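Thread: Two-arm bagging cells and what they did to our packing shift
Last updated: July, 4:10 pm

kirk_line4
We pack mixed snack gift bags at Dredix. Management wants paired arms on the bagging step, with people moved to restocking and exceptions. Work at hand is loose candy and chip packets into a paper bag with handles.
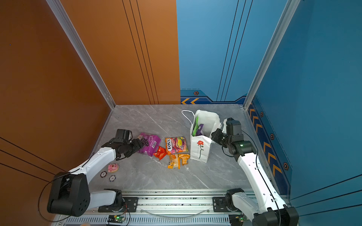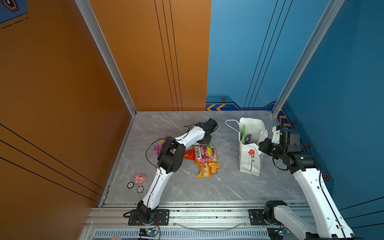

Paper bag and snack packets, all three.

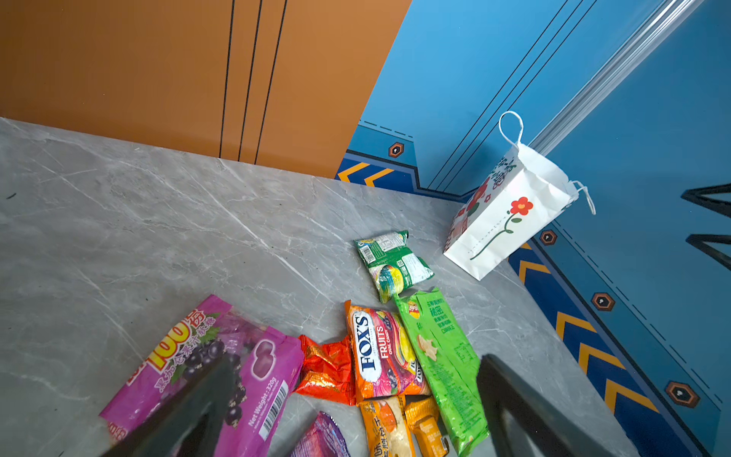

My question is staffing. The proposal assumes 2 people cover what used to be a full bench.

flarov_tech
Plausible on steady product. Our Flarov line runs 300 bags a shift with one person on exceptions. Soft wrappers are the problem – grip points move every time the film creases.

Yanling Ye
I would dispute "one person." I did that job at Kirkegaard for 11 months. I logged 143 stops in one week, mostly bags tipping or a handle in the way. Each stop is short, but you cannot leave the cell, so restocking falls on someone else.

flarov_tech
143 sounds like a fixture problem. Did you have anything holding the bag open?

Yanling Ye
A wire stand, added in my last month. Stops dropped by around half. The job grade did not change, though we were doing fault recovery on a packer's rate.

kirk_line4
Grade is what people here are asking about. The proposal lists recovery under "general duties."

skulix_user
Get it written as a separate task before the trial starts. At Skulix it was left until after, and the trial numbers became the staffing plan.

flarov_tech
Disagree on timing. You need stop data first or there is nothing to grade against. Log by cause, per shift.

kirk_line4
Will ask for both. Trial sheet has no cause column yet.

Contact the moderators | Copyright the forum and its posters | Back to top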